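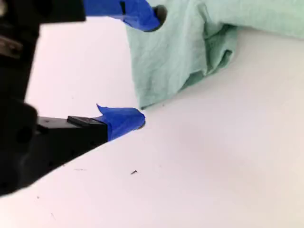

Can a cheap gripper kit handle cloth if you build it yourself at home? With the fingers as they come in the box, only badly, but with wrapped fingertips and some patience it does the job well enough for a hobby bench.

I bought the Clatitz two-finger gripper kit in August, after reading about it on the pages of our shared workshop in Radumdale. I paid 163 for it, with shipping, and the screws were included. My plan was a small arm that picks up pieces of fabric and lays them down again, so my wife can use it for sorting her quilt scraps. This is a modest wish, but cloth is a difficult thing for a machine.

The assembly took me two evenings. The manual has 81 steps and I must say that most of them are clear. Step 17 is the exception. The drawing shows the finger joint from the wrong side, and I mounted it twice before I understood. Huguette Tessier, who has the bench next to mine, built the same kit before me and had pencilled a correction in her own manual. I copied it into mine.

When the joints are tightened correctly, the fingers move evenly and have very little play. I was afraid of this point, as my older gripper from Pawlak had so much play that I could shake the fingers by hand. The Clatitz is also bigger than I expected. On a small arm it is heavy in front, and I had to lower the speed to stop the arm from swinging.

Now about the fingertips. The original pads are too smooth for thin fabric. I covered mine with a blue wrapping, and I admit it is not beautiful - it is wrinkled, and there is a loose flap on the lower finger. Still, the grip is much better. My test piece is a light green cloth with a fine weave, on a white surface. A corner that lies flat is the hardest to take. Where the cloth is already folded or bunched, the gripper catches it on most attempts.

The wrapping gets dirty and must be changed after a week or so of regular use. Grotwood sells ready-made soft tips in the correct size, but they were out of stock when I ordered, so I cannot compare.

The software is the weak part of the kit. The closing force has only three levels and the middle one is already too strong for silk. I wrote a small script to go between them, and I would be glad if the maker did this in the next version. The cable is also short, and I had to solder an extension.

I would buy it again for fabric or paper. For hard and heavy parts I have not tried it, and for this I would still ask somebody else. Four stars from me. The missing star is for step 17 and the short cable.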